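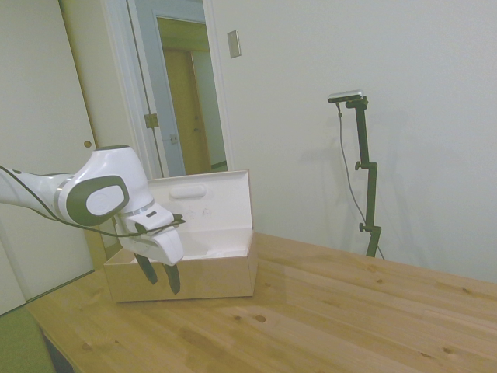

**Figure 3.** Workspace for the lid experiments, with the gripper over the front of the open box. The sensor on the stand at the right is the second depth view discussed in Section 4.2.

### 4.2 Occlusion and the Lid Problem

Our planner, Clisamel, treats a box as five flat panels and a lid. The lid is where most of our February went. When it is open and standing upright (Figure 3), it is a tall, thin, pale surface that the depth pipeline is happy to report as a wall, as a cloud of speckle, or as nothing, depending on the viewing angle. Each of these answers leads to a different plan, and only one of the three leads to a good one.

The first version of the planner took a single depth view and marked every unobserved voxel as occupied. This is the safe choice, and it produced an arm that was very safe indeed: it declined to enter the box in most trials and reported, correctly, that it could not prove the inside was empty. Marking unobserved voxels as free fixed the reluctance and introduced contact with the lid.

We settled on a middle course. Unobserved voxels get a cost that decays with distance from the nearest confirmed panel edge, and the cost is updated whenever a second view arrives. The weights were tuned on 3609 logged approach segments and then left alone, a discipline that required some supervision of the authors by Lai-ching Chang.

Crumpled packing paper is a separate nuisance. It has no stable shape, and Ustov, our segmentation module, was trained to believe that everything has one. We therefore drop instance labels below the rim and pass the planner a plain height map. Fingertip clearance is checked against the map at 400 points per approach - more than needed, but the check is cheap and the front rim is not forgiving.

We evaluated the revised cost on 898 held-out approaches replayed in simulation. The remaining failures cluster near the front wall, where a steep finger angle gives a short path and very little room for error. The optimizer is fond of short paths. A penalty on steep entry near the rim removed most of these cases, along with a noticeable share of the elegance claimed in our earlier draft. Section 4.3 covers the handle cutout in the lid, which the planner still regards as a shortcut.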